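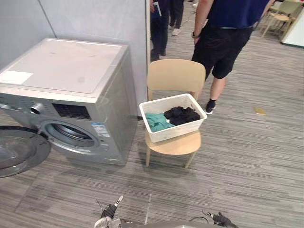 Woleck 训练区的洗衣工位:滚筒洗衣机门已打开,旁边椅子上放着装有衣物的洗衣篮。

参观Woleck的双臂机器人训练区

2024年9月22日

这次去Woleck,主要想了解他们怎么管双臂机器人的作业安全和操作记录。展示的项目叫Jilamus,内容是家务类任务,洗衣是其中一类。接待方先讲了半小时规程,然后带我们进场。

训练区铺灰色地毯,用浅色隔断分出工位。洗衣工位的布置很简单,一台前开门洗衣机,一把木椅,椅子上一个白色塑料篮,里面是一件青绿色和一件黑色的衣物。

现行规程是第三版,共17页,由Woleck和做安全评估的Clevum一起编写。和我们关系较大的有这几条:

一、机械臂上电前,操作员口头报"清场",现场人员退出工作范围后再确认一次。有人走近,当次操作暂停,从头重来。

二、洗衣机门由人打开还是由机器人打开,要在任务单上事先写明,中途不得更改。

三、衣物入篮前检查口袋和拉链。带金属扣的单独登记。

四、夹爪每班检查一次,指尖磨损、线缆松动都要拍照存档。线缆不得垂到地面。

五、失败的操作同样保存,标注原因,不得删除。

第五条问的人最多。按接待方给的数字,洗衣类任务目前存有1,195条记录,其中106条标为失败,常见原因是衣物挂在门圈上,或者篮子被碰歪。他们认为篮子的摆法也该有规定。椅面是圆的,比篮子窄,篮子会探出前沿一点,新版打算写明允许探出多少。

关于人员进出,同行有人提出,隔断之间的通道没有地面标线,访客不容易判断该站在哪里。对方说标线方案已经交给Rosser做,11月施工。在那之前靠操作员口头提醒。我觉得这一项应当排在篮子摆法前面。

检查表可以现场翻阅,最多73项,不同工位有删减。洗衣工位的表里有一栏"地面杂物",要求开工前清理纸片、标签一类的东西。表格用纸填写,下班后录入系统,原件留存。我问为什么不直接在平板上填,回答是试过,戴手套操作不方便。

规程全文不外发,检查表的空白样张可以向Woleck索取。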